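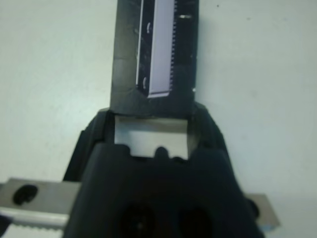 **How long does it take a bunch of beginners to teach a robot arm one simple job?**

At the Dreklow robotics club it took us most of a term, meeting twice a week after classes, and we still had a list of things to fix at the end of it.

I joined in October with zero experience (I'd signed up for the free pizza, I'll admit it) and within a fortnight I was hooked. Our project is called Nendula, and the job sounds so easy when you say it out loud: pick up a part, hold it upright, put it down in the right slot. My little cousin could do it with her eyes closed! But a robot has to be told where everything is, how hard to squeeze and when to let go, and every one of those turned into its own long evening.

Squeezing was my department. Too soft and the part slid out, too hard and the arm would stall and sulk until somebody restarted it. I kept a notebook of every try, and by the time we packed up for the holidays I'd filled in 284 of them, most with the word "dropped" beside them in increasingly grumpy handwriting. My favourite page just says "better???" and a coffee ring.

Then came the Buvis Challenge, the student competition we'd been building toward. Each team gets 60 minutes on the floor and three scored runs, and the winners take home $2000 for their workshop. Our first run was a shambles. On the second one the part went into its slot so neatly that the whole team yelled, and I'm pretty sure I was the loudest.

We came fourth, behind a very polished team from Sun College who were lovely about lending us a cable. The money would've been nice, but we've already booked our spot for next year, and I've bought a bigger notebook.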